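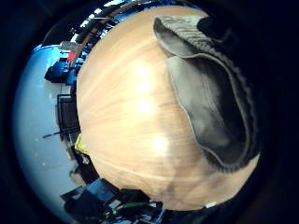 8. August 2021 — von Rosalie Aebischer

Warum hat der Pulli Rillen am Rand?

Nimm doch einmal einen gestrickten Pullover und zieh vorsichtig am Bündchen, also dort, wo die Hand herauskommt. Es wird weit und springt wieder zurück, fast wie ein Gummiband! Dabei steckt oft gar kein Gummi drin. Beim Stricken wechseln sich nämlich rechte und linke Maschen ab, und die einen wölben sich nach vorn, die anderen nach hinten — so entstehen die Rillen, die sich wie eine kleine Ziehharmonika auseinanderziehen lassen.

Leg den Pulli nun auf den Tisch und streich mit dem Finger erst über die Rillen und dann über ein glattes Stück. Welches lässt sich weiter dehnen?

Wir verwenden Cookies, damit unsere Seite gut funktioniert. Einverstanden | Einstellungen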